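OK so my town has been fighting for three weeks over whether a bakery is allowed to call something a "pretzel" and I need to get this out of my system. Thread.

Some background. Nikaditz is a bakery counter on the corner by the bus depot. They sell a soft, dark, twisted bread thing with caraway on it. The sign says pretzel. It has said pretzel for as long as I've lived here.

In September the food fair people at Drudora sent out new labeling rules for every stall that wants a spot this fall. There are 36 stalls. The rules are longer than my lease.

Rule whatever-it-is says a pretzel must be "dipped, salted and knotted." The Nikaditz one is not dipped. It's boiled for a bit, like a bagel. So under the rules it has to be sold as a "twisted roll."

A TWISTED ROLL. Sounds like a yoga injury.

You'd think they could just change the sign and move on, but the penalty for a wrong label is up to $200 per day of the fair, and the counter would have to reprint its menus, bags and the big banner too. For a four-dollar snack!

Then Gerlach got involved. Gerlach is the sausage stand two spots over and they've been selling "pretzel dogs" forever. If the bread isn't a pretzel, what's the dog? I asked at the window and the answer was a very long sigh.

Meanwhile the bagel people are mad too, because the first draft of the fix was to call it a "bagel twist," and they do not want it. I love that both sides agree on exactly one thing, and it's that this bread belongs to somebody else.

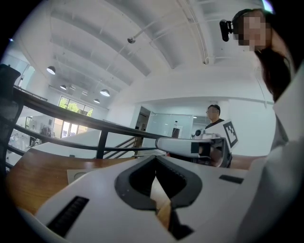
Two grippers, one seen from the side.

Anyway, I went to the open meeting. Seven in the evening, folding chairs, terrible coffee. I figured it would be me and a few retirees. It was standing room only and a man had brought a dictionary.

The dictionary did not help. It said "a brittle or chewy glazed bread," and then half the room wanted to argue about what counts as glazed.

There's a petition now, by the way. 2092 signatures when I checked this morning. More people signed for the pretzel than for the crosswalk outside my kid's school, and I have feelings about that, but different thread.

To be fair to Drudora, I do get where the rules come from. Last year a stall was selling "crab cakes" with no crab in them at all, and people were rightly annoyed. If you've got a shellfish allergy or you paid crab prices, the word matters.

But no one is getting hurt by a boiled pretzel. Everybody who buys one can see it. It's right there behind the glass, it's brown, it's twisted, it's got salt on it. Ask for a bite and they'll usually give you the broken end.

Somebody replied that "words have to mean something." Sure. My grandmother called every cookie with jam in it a "window" and we all knew what to bring her.

Best suggestion so far came from the folks at Eltix, who do the pickles. They want to let the stall keep the name and add one line under it saying how it's made. "Pretzel (boiled)." Nine letters and a space and some brackets, go home.

No, I didn't count that right, please stop replying.

Next meeting is later this month. Until then the sign still says pretzel and there's a line out the door at lunch. I waited 40 minutes for mine — never waited more than five before all this.

It was really good. Extra mustard. I'm calling it a pretzel.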